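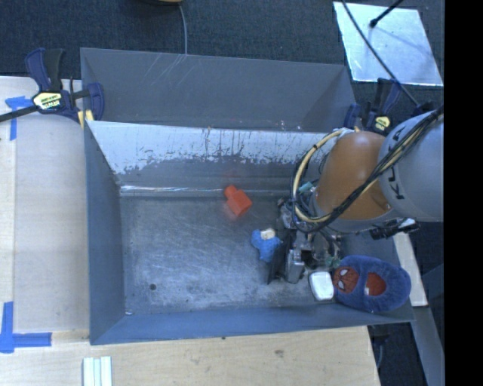 Figure 1. Gray bin with a few small items inside.

Where Small Things Go: Lost Property at the Hullcombe Campus Library

Last updated: March 10, 2021
Reading time: 3 min

Summary

Our group looked at how lost property is handled in the Hullcombe campus library. We went through the paper log kept at the front desk, sorted the entries by type, and compared what was handed in with what was claimed. The log holds 3,816 entries. Most items were never picked up. Small items did worst, and the way they were written down seems to be a large part of the reason.

Background

The library has 2 desks that accept found items. The main desk is by the entrance and the second is on the Fahy Street side, next to the group study rooms. Both write in the same style of log book: date, item, place found, and a signature if the owner comes back. Items are held until the end of the term and then passed on to the Plovgate thrift store.

We picked this topic after one of us lost a calculator and was sent back and forth between the desks. It had been logged as "electronic — black."

Method

We typed up the full log in February and gave each entry a category: clothing, electronics, keys and cards, bottles and food containers, books and paper, toys and small parts, and other. Where the handwriting could not be read, the entry went into "other." Two of us coded a sample of 300 entries separately to see if we agreed. We mostly did, except on toys and small parts, where one coder had put game pieces under "other." We settled on a rule and went back over that group.

We also put a short survey on the student message board. It asked whether people had lost something in the library, whether they had asked at a desk, and if not, why.

Findings

Keys and cards were claimed most often. Cards have a name on them, and people notice missing keys the same day. Electronics came next. Bottles were almost never claimed, even the expensive kind.

Toys and small parts came mainly from the family reading corner, which is open to the public on weekends. Entries here were very short. "Toy," "block," and "piece of something" all appear many times. A parent calling about a blue stuffed animal would have to hope that someone was willing to go and look.

The survey answers pointed the same way. The most common reason for not asking was that the item did not seem worth the trip. The second was not knowing there were two desks.

Limits

The log only covers items that were handed in. We have no way of knowing how much was lost and kept, or thrown out with the trash. The survey was open to anyone and probably drew people who were already annoyed.

Suggestions

Use one log for both desks, shared online. The Esine booking system the library already uses for rooms has a notes field that could hold it for now.

Write down color and size for every item, even small ones.

Post a weekly list by the family reading corner — paper is fine.

We gave a copy of the report to the main desk. The shared log would need approval from the library office, and we have not heard back yet.

Contact: Hullcombe Student Projects, Library Office | © 2021 | Back to top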